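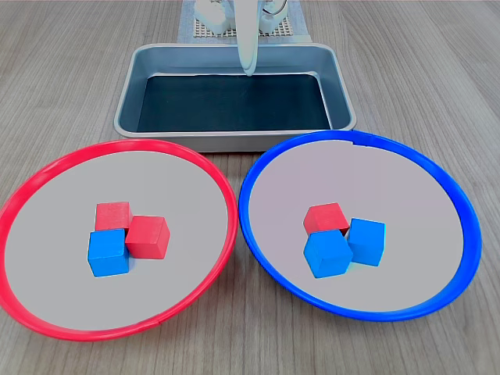 Why a Sorting Robot Puts a Block in the Wrong Tray

Feb 16, 2019

A sorting robot has a short job description. It picks up a block, checks the color, and puts the block in the tray with the matching rim. Red blocks go in the red tray. Blue blocks go in the blue tray. The pan starts full and ends empty.

Sometimes the pan ends empty and the trays are still wrong. There is a blue block in with the reds, or a red block in with the blues. The robot does not stop or sound an alarm. As far as its program can tell, every block was delivered.

Engineers call this a silent fault. A loud fault is easy to notice: the motor stops, a light comes on, or the arm bumps into something. A silent fault leaves the machine running normally while the result is incorrect. This page explains how a silent fault can happen in a sorting job and how people track it down.

How the arm sorts

The arm repeats one set of steps, called a cycle.

Step 1. Look. A camera takes a picture of the blocks in the pan.

Step 2. Choose. The program picks one block and works out where it is.

Step 3. Label. The program gives the block a color name, "red" or "blue."

Step 4. Grip. The gripper closes its fingers on the block.

Step 5. Move. The arm carries the block to the place stored in its memory for that color.

Step 6. Release. The fingers open and the block drops a short distance into the tray.

Then the cycle begins again. A fault in any one of these steps can put a block in the wrong tray. The final result looks the same every time, so looking at the trays will not tell you which step failed.

Possible cause A: the color label

A camera does not see "red." It measures how much red, green, and blue light arrives at each tiny point of the picture, and it stores three numbers for each point. The program compares those numbers with a rule. If the red number is much larger than the blue number, the label is "red."

The rule works well when the light is steady. A shiny or brightly lit surface can cause trouble. The top of a block facing a lamp looks paler than its sides, and in a pale patch the three numbers move closer together. If they get close enough, the rule may choose the wrong name.

The Nulness sorting program handles this by checking many points on each block and taking a vote. Suppose it checks 1,000 points. If 90 of them are too pale to judge, the rest can still give a clear answer. If the program checks only one point, and that point happens to be in the pale patch, the label is close to a guess.

Possible cause B: the wrong block

The label can be correct and the grip can be wrong. Blocks in a pan often touch. The program may choose a red block, label it "red," and send the gripper down slightly to one side. The fingers close on the blue neighbor. The arm then carries a blue block to the red tray, because "red" is what the program wrote down.

Engineers call this a position error. It often comes from calibration, which is the work of matching places in the camera picture to places on the table. If somebody nudges the camera, or slides the pan after calibration, every grip will be off by the same small amount.

Possible cause C: the mixed-up list

The program keeps a list of jobs. Block one is red, block two is blue, and so on. If the gripper misses block one and the program does not notice, it may cross that job off anyway. Later labels can then be matched with the wrong blocks. One missed grip early in the run can cause several wrong deliveries.

A sensor in the gripper helps with this. It measures how far apart the fingers are after they close. Fingers that close all the way are holding nothing, so the program knows it should look again before going on.

Possible cause D: the wrong place

The arm does not recognize a tray as "the red one" unless it has been programmed to look. Many sorting programs store only two positions, one for each color. If the trays are swapped during cleaning, the arm will deliver every block to the wrong rim without a single error message.

This cause leaves a clear clue. All the blocks will be wrong, in both trays. If only a few are wrong, look at causes A, B, and C first.

How to find the fault

The Korkudia workshop guide uses the following order.

1. Stop the arm with the stop button. Wait until it is completely still.
2. Leave the blocks where they are. Their positions are evidence.
3. Read the log. The log is a file in which the program records each label, grip, and release.
4. Compare the log with the trays. If the log says "blue" for a block that is red, the label failed. If the labels and the blocks agree in number but not in place, look at the grip or the list.
5. Change one thing only, then run the job again.

Step 5 takes patience. If you move the lamp and recalibrate the camera at the same time and the fault disappears, you do not know which change fixed it. A fault you do not understand may come back.

One good run is not enough proof either. A fault that appears once in 20 runs will usually stay hidden in a short test. The Korkudia guide asks for repeated runs with the blocks in a different starting pattern each time.

Safety around a moving arm

A small arm can still pinch a finger. It does not know a hand is there unless it has a sensor that detects hands. Follow these rules at any robot table.

Never reach in to fix a block while the arm is powered, even if the arm has paused. A paused arm may be waiting for its next command.

Know where the stop button is before the job starts.

Keep long hair, sleeves, and cords away from the gripper.

Ask an adult to turn the arm back on.

Words to know

Calibration: matching what the camera sees to real places on the table.

Cycle: one full set of steps, repeated.

Gripper: the part of a robot that holds things.

Log: a record the program writes while it works.

Silent fault: a mistake that causes no warning.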